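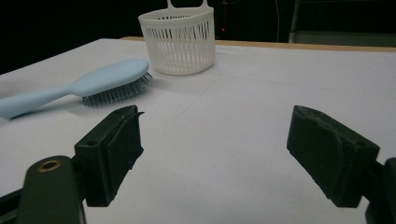
Stirkex Tabletop Tidying: Data Card

Summary

Stirkex is a set of short recordings of small household things being put away on a table. Most of it covers what people keep by a bathroom sink or on a dresser: brushes, combs, hair clips, small bottles, folded washcloths. Each recording covers one tidying job, such as putting a hairbrush in a basket.

Version 2 was released on Jan 2, 2020. It replaces the November version, which had errors in the object names.

Contents

Recordings: 2270
With written notes: 1858
Basket jobs: 1115
Hairbrush and comb jobs: 381

The last two groups overlap. A brush that goes into a basket is counted in both.

Objects

Hairbrushes. The light blue one with metal bristles is listed as brush_blue. Its handle is long and tapered, and the head is oval. Start positions vary, and the brush may be lying on its side.

Baskets. The white plastic basket is listed as basket_white. It is cylindrical, with slotted walls, a solid rim and a handle loop over the top. Handle position is not labeled.

Washcloths. Always folded in quarters at the start. Color is noted, size is not.

Table. White top, matte. Marks and scuffs on the top are not labeled.

Notes file

One line per recording, separated by tabs: recording number, object, start position, container, result. Result is "in", "out" or "partly". Use "partly" when any part of the object rests on the rim. A brush with its head inside and its handle sticking up counts as "in" if it clears the rim.

Rows with no notes have a dash in the last column. Please don't read the dash as "out".

Known problems

Combs and brushes share one folder.
Recordings from the Kamel apartment list every container as "basket", including two trays.
Some start positions say "left" with no reference point. Wendelin Sutter is going through these.

Contact

Adoración Miranda keeps the notes file. Send corrections to her through the Pimevine page, with the recording number in the subject line.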